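3.2 Printed detail and pretend cooking

Our interest in this part of the study is how much of a real kitchen a play kitchen needs before children start to treat it as one. Earlier work by Poduval and Hidayat at the Mukenton nursery looked mostly at loose food pieces. We turned to the fixed parts instead — the hood, the microwave, the hanging tools — and found them a delight to study. Up to 40 children used the kitchen during July, in sessions of 32 minutes.

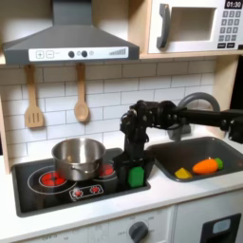 Figure 2. The play kitchen: hood, cooktop and microwave.

Numbers and symbols drew a surprising amount of talk. Children who could not yet read still spoke of waiting, of things being nearly ready, and of turning the heat down. The microwave display, which reads 01:30, was a favourite topic, and several children chose a time of their own and announced it loudly to the room. The plus and minus buttons on the hood led to lovely exchanges about loud and quiet fans.

Hanging tools worked in a different way. A spoon on a peg seemed to invite a turn at stirring, and Holmgren's notes from Dinville record children putting it back afterwards without being asked — a small piece of tidying that we had not planned to look for and were thrilled to see. 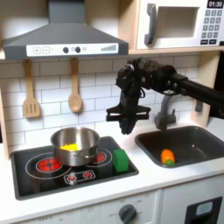 Does a play kitchen need running water to be used as a real one? Pretend water served just as well in our sessions, and children washed, rinsed and even complained of splashes at a dry sink.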